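Print this page | E-mail this page

Search the guides
Enter keyword

How to File a Claim When a Customer Goes Into Chapter 11

Updated 2025-01-12

If a business owes you money and files for chapter 11, you will probably get an envelope from a company you have never heard of. It will have a case number, a long list of names and a form. This guide covers what to do with that form if you are a small supplier with unpaid invoices. It uses Briveo, a regional air freight carrier, as the customer and a parts and catering supplier in Cluston as the creditor. It is general information. If the amount is large enough to hurt, talk to a bankruptcy lawyer in your state.

Before you start

Stop collection calls and letters as soon as you learn about the filing. The automatic stay begins when the petition is filed, whether or not your notice has arrived. That covers reminder e-mails sent by your billing software, so turn those off for the account. Do not apply a deposit against old invoices without advice. You may have setoff rights, but you generally need the court's permission to use them.

You will need:

- the notice of the case
- every unpaid invoice, with dates
- signed delivery receipts
- any contract or credit application
- a record of payments received in the last several months
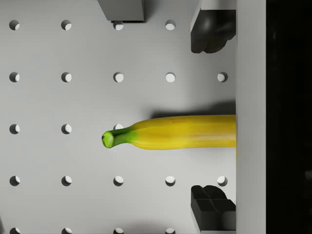
A banana on a light gray pegboard

Step 1. Find the bar date

The bar date is the last day to file a claim. It may be printed in the first notice or come in a separate one weeks later. If you can't find it, look at the website of the claims agent, if the case has one. In the Briveo case the agent is Rantala, and the dates are listed on the front page of its case site under "Key documents." Write down the time zone too. A claim received after the deadline can be thrown out, and "I never opened the envelope" is a weak argument.

Check whether the deadline is for receipt or for mailing. It is nearly always receipt.

Step 2. Look yourself up in the schedules

The debtor files lists of who it thinks it owes. Secured creditors are on Schedule D and the rest are on Schedule E/F. Search under your legal name, your trade name and common misspellings of both.

Next to your entry there may be boxes checked for contingent, unliquidated or disputed. If any of the three is checked, you must file a claim or you will be left out. If none is checked and the amount is right, a chapter 11 case generally treats your claim as filed already. Many suppliers file anyway. Schedules get amended, and a filed claim replaces the scheduled one.

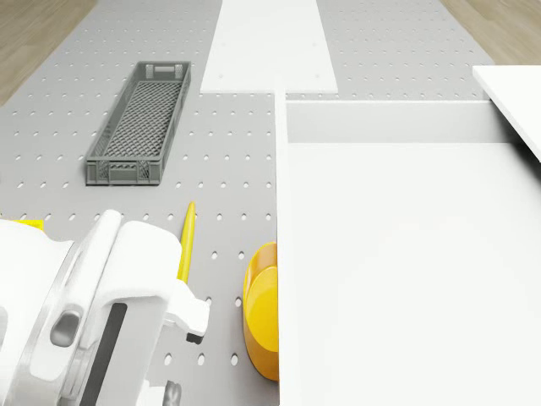 Gray plastic basket on a pegboard surface

Step 3. Work out the amount

Use the balance owed on the date the petition was filed. Leave out anything delivered after that day. Post-petition deliveries are paid a different way, and mixing them in will draw an objection.

Our Cluston supplier's balance on the petition date was $3,844. That is the number that goes on the form. A $300 rush fee billed for a delivery made after the petition date stays off it.

Do not add interest that built up after the filing if your claim is unsecured. Late charges from before the filing can go in if your contract allows them, but you must attach a statement breaking them out.

Step 4. Check for the 20-day rule

Goods the debtor received in the 20 days before the filing, in the ordinary course of its business, may qualify for administrative priority under section 503(b)(9) of the Bankruptcy Code. These claims rank well ahead of ordinary trade debt. The rule covers goods only. Cleaning, repair labor and consulting do not count. If one invoice has both parts and labor, split it.

In the same example, $2,000 of the balance was for parts that reached Briveo inside the window. Delivery receipts matter most at this point, as the test is when the goods were received and the invoice date won't settle it.

Some courts want a separate request for this kind of claim, and some let you mark it on the regular form. The bar date notice will say which.
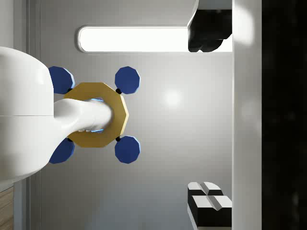
Step 5. Fill in the form

The standard form is Official Form 410, Proof of Claim. Some agents send a version with your name and scheduled amount already typed in. If you have that version, use it, and correct anything that is wrong.

Name the right debtor. An airline or freight group may have several companies in the case, each with its own number. Your claim belongs against the one that ordered from you, which may not be the one whose name is on the planes. If two companies owe you, file two forms.

Black out bank account numbers down to the last four digits, and do the same with Social Security numbers. Claims are public. Attach copies and keep the originals.

Step 6. File it and keep proof

Most agents take claims online. You upload one PDF, sign electronically and get a confirmation page with a claim number. Save the page. The supplier's claim came back as No. 794, and every later letter should quote that number. If you file by mail, send an extra copy with a stamped return envelope and ask for it to be date-stamped.
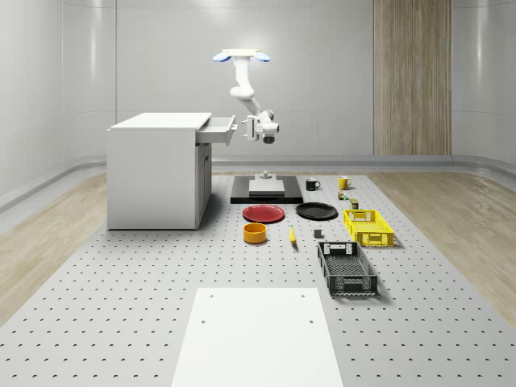 Claims can stay open long after the business is sold, so keep the file where you can reach it. A court sale does not pay you on the spot. If Briveo's assets go to a buyer such as Vodance, the money goes to the estate and is paid out later under a plan. A folder in the top drawer of an office cabinet, up where the gray drawer is pulled out in the picture, will get checked more often than a box in storage. Put the stamped claim, the receipts and every notice in it.

Step 7. Watch for three kinds of mail

Cure notices. If the buyer wants to take over your contract, it has to cure the defaults. The notice lists what the debtor thinks is owed. If the number is low, object by the date given.

Claim objections. These often cover dozens of claims in one document. Find your name in the exhibit. If you don't respond, the claim can be cut or erased without a hearing.

Preference letters. A trustee or a plan representative may ask you to return payments you received in the 90 days before the filing. Do not just send a check. There are defenses, including payments made on your usual terms and new goods supplied afterward.

If you move, file a change of address with the agent and the court. Distribution checks are mailed to the address on the claim and expire if not cashed.

Print this page | E-mail this page

Related guides

How to Read a Notice of Proposed Sale
Selling Your Claim: What Claim Buyers Offer
Chapter 7 and Chapter 11 Compared for Suppliers
Reclamation Demands: Deadlines and Sample Wording
Setting Credit Limits for Freight Customers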